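Wastico
Home | Visits | Open Day | FAQ | Contact

Open Day FAQ: what to expect when you come see the robots
August 2024 – by the visits desk
4 min read

I answer the open day mail here at Wastico, and after our May visit the same questions kept landing in my inbox. So I put them all on one page. If yours isn't on it, write to me and I'll add it!

What will I see?

Robot arms handling cloth, mostly. Towels, caps, the kind of stuff you have lying around at home (laundry is a great test, way harder than it sounds).
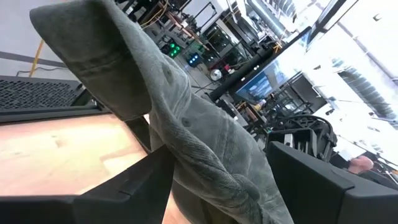
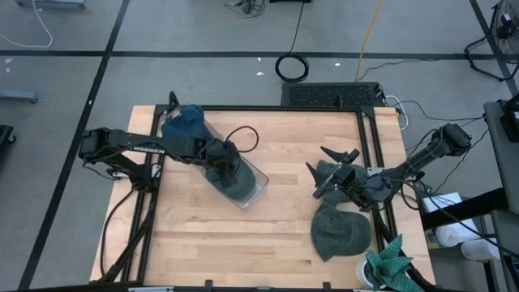 Cloth work at the Tavcombe workshop. First a gray towel between the gripper fingers, then the two-arm table with the clear container and the cap.

Why cloth? Can't robots already do this?

I asked the same thing when I started. A box keeps its shape when you grab it. A towel folds over, twists and hides its own corners, so the arm meets a new shape pretty much every time. A cap is a funny in-between case – the bill is stiff and the rest is floppy.

How long is a visit?

Plan on an hour and a half. There's a short talk first, then you go to the tables in small groups. We take 12 people per group and 100 for the whole day. In May we had 63, which felt comfortable, and people could hang around and watch the bits they liked twice.

Can I touch anything?

Not the arms, sorry. You're welcome to handle the spare towels and caps on the side bench, and kids usually head straight for those. Please stay behind the tape on the floor while a table is running.

Will the robots mess up?

Sure, sometimes! They drop things or grab two layers when they wanted one. We leave it in and talk about it, and I think those are the best parts of the day. If a table stops for a few minutes, ask away.

Is it OK for kids?

Eight and up, with a grown-up. It can get a little loud when the fans are on.

Can I take pictures?

Yes, no flash please. Check with the people near you before you post their faces.

What's the difference between Tavcombe and Onolness?

Tavcombe has the cloth tables. Onolness is the bigger site and does sorting, and it isn't open to visitors yet. I get asked every week, so I'll post it here the minute that changes.

How do I get there?

Take the Hollis bus to the last stop and walk back toward the red gate. Parking is tight, so share a ride if you can.

Does it cost anything?

Nope, it's free, but you do need to book. The mailing list is at 1,000 names now and spots go fast, so reply to the invite the day you get it. If you can't make it after all, drop me a line and I'll pass your place on.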